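Minutes of the Katerum Hall stall group, 06/05/2020

Righto, these are the minutes, typed up by me again because I was the one with a pen. Sorry they run long – I write down what people say and then can't bear to cut it. If I've got something wrong, tell me before the next meeting and I'll fix it.

We started late (kettle) and had a full table once everyone found a chair. Apologies came in from the two who do the garden gate, both crook.

Last minutes

Read out and accepted, with one change. I'd written that the Fonmont shop was giving us the old shelving. They're lending it. We have to give it back in November, so please don't anyone drill into it!

Money

We have $348 in the tin and the account put together. Out of that we owe $60 for the printing of the price tags, and everyone agreed that was dear for what we got. Next time we'll do them on the home printer and cut them by hand. I said I'd do the cutting as long as somebody else does the hole punching, and I now have a hole puncher sitting in my kitchen with no owner, so I think I lost that one.

There was a question about whether we keep a float of $40 or $30. Went back and forth for ages. We settled on $40, mostly in coins, in the ice cream tub with the blue lid.

Sorting of donated goods

This was the big one and took up most of the evening. We've had a lot dropped off and it's all come in bags, some tied, some not, and hardly any with a note. The front room is getting hard to walk through.

What we decided:

Every bag gets opened on the table, one at a time. No more tipping two out together, which is how we ended up with the jigsaw in with the buttons.

Clothes go straight to the rack if they're clean and to the wash pile if they're not. Whoever takes the wash pile home writes it on the sheet by the door.

Kitchen things get a wipe and go on the Fonmont shelving, heavy stuff at the bottom.

Anything with a plug goes in the box under the window until it's been tested. There's a Sonex radio in there already that I have my eye on, and I declared that at the meeting, so it's all above board.

Books are full up. We're saying no to books for now, nicely.

Somebody asked what to do about bags where you can't tell what's in them without opening them up, and whether we could just price them as lucky dips. I quite liked this! It got voted down, though. The worry is that a family might pay for one and find half a board game and a lid. Fair enough.

The thin white plastic bags got a special mention. You can make out that there's something boxy in the bottom and something long lying at an angle higher up, and that's as far as you get. Even with print on the thing inside you can't read it through the plastic with all the crinkles. So the rule is the same for those as for the rest, open it and look, and then fold the bag flat and keep it for customers to carry things home in.

The pink basket with the holes is to stay on the sorting table. It's for small odds and ends that don't belong to anything yet. It is not for your keys, your sunnies or your lunch. Paper can stay at that end of the table too, as long as it's kept in a pile.
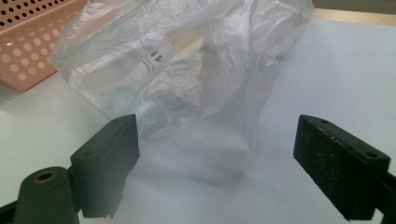
Tables and layout

We're two tables short for the stall itself. The Barbieri bakery has offered a folding one, and I'll go and look at it before we say yes, as the last folding one we had folded when it felt like it. A couple of people are checking their sheds.

Agreed that the kids' things go nearest the door this time. Cakes go at the back so people have to walk past everything else first. This is sneaky and we all voted for it.

Signs

Still using the old ones. The arrow sign points the wrong way if you hang it on the left post, so please hang it on the right post. We did this last year as well.

Other bits

The urn needs a new washer. Somebody's taking it home to have a go at it.

The colour of the new aprons was raised again and put off again.

Lost property: one grey glove, one umbrella, one very nice cake tin with no name on it. The tin gets sold if it's still here next time, and I'm not joking.

To do before next meeting

Me: look at the folding table, cut tags, type this up (done).

Whoever has the hall key: get a spare cut and bring the receipt.

Everyone: take one bag from the front room, sort it at the table before you go home, and put your name on the sheet.

We finished up with the last of the lemon slice and locked the side door on the way out.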